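Stumham Tests Its Own Claims on Pale Floor Tile and Drops Three of Them

28/07/2026

Stumham, the tile and flooring retailer, today released the results of a home trial of large light-gray floor tile, along with a revised set of product pages that make fewer promises than the old ones did.

The trial, run under the project name Stultik, followed 40 households that had recently laid pale square tile with a darker grout. It started in March. Each household kept a short log of what it cleaned, what it cleaned with and what it thought of the floor afterward. Stumham also kept a test floor of its own at the back of its showroom, where staff walked on it in street shoes and mopped it with whatever the month's instructions said.

The company says it began the work after rereading its own brochures. Pale tile had been sold there as "low maintenance," "room-enlarging" and "forgiving of everyday dirt." The first is hard to define, the second is a matter of taste, and the third did not hold up at all.

"I wrote some of that copy, so I can say it was lazy," said Botond Katona, head of flooring at Stumham. "A light floor shows a coffee drip from across the room. Some people like that because they can see what needs wiping. Other people find it maddening. We had been telling both groups the same thing."

The households were asked to leave aside what they had paid and to judge the floor by daily use. Hallways drew the most complaints, bathrooms the fewest. Kitchens split the group. Several people who had picked a matte finish expecting it to hide footprints wrote that it hid them at noon and showed every one of them by evening, once the light came in low.

Dark grout did better. Stumham had expected complaints about the strong grid it draws across a pale room, particularly where the tile is laid on the diagonal, and a handful came in. Most households said they stopped noticing the lines within weeks. Those who had moved over from white grout were the most satisfied of anyone, though the company points out that people who have just replaced something tend to be pleased with the replacement. 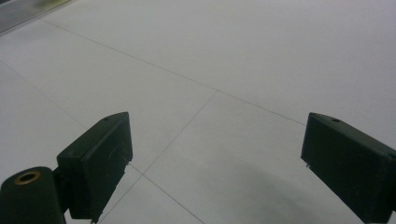
Does dark grout mean less scrubbing?

It means less visible staining, and the scrubbing depends on how you mop. Households that used too much water left dirty water sitting in the joints, and dark grout dried with a chalky film that some of them took for wear. Wringing the mop out hard and changing the water halfway through the room dealt with most of it.

The trial also looked at cleaning products, an area where Stumham has something to sell and where its findings are not flattering to its own shelves. Households were split between plain warm water, a mild dish soap solution and Prorneo, the tile cleaner Stumham carries in all its stores. On floors mopped weekly, the logs showed no difference the company is willing to put in an advertisement. Prorneo did better on greasy kitchen floors that had been left for longer. Its label will now be displayed with that use first, and the "for daily shine" shelf cards have been taken down. A matte tile isn't meant to shine in the first place.

Balogh, the installation firm that lays most of Stumham's residential floors, reviewed the logs and raised a fair objection: people who agree to write about their floors for months are likely to be people who clean their floors. Stumham accepts this. The results should be read as the experience of fairly attentive owners, and a busy family with a large dog may have a worse time of it.

Some 833 log entries were collected in all. They vary a good deal. One entry reads, in full, "fine." Another runs to two pages and concerns a single tile by a back door.

The revised product pages no longer use "low maintenance," "room-enlarging" or "forgiving." In their place are a note on how each finish looked under low evening light, a suggested mopping routine and a recommendation to take samples home before ordering. Stumham will lend up to 6 full-size tiles per customer, against a refundable deposit of $100, so that they can be laid loose on the existing floor and lived with for a week. The company advises looking at them at night with the lamps on and walking past them in socks and in shoes. Spilling something on them is allowed.

"If you take them home and decide on a darker tile, that's a good result," Katona said. "We sell those too, and they show dust."

A second round covering mid-gray and brown tile is planned. Stumham has not set a date for it and says it will not publish a summary until the logs are in.

The Stultik summary and the household log sheet are available at the flooring desk in every Stumham store.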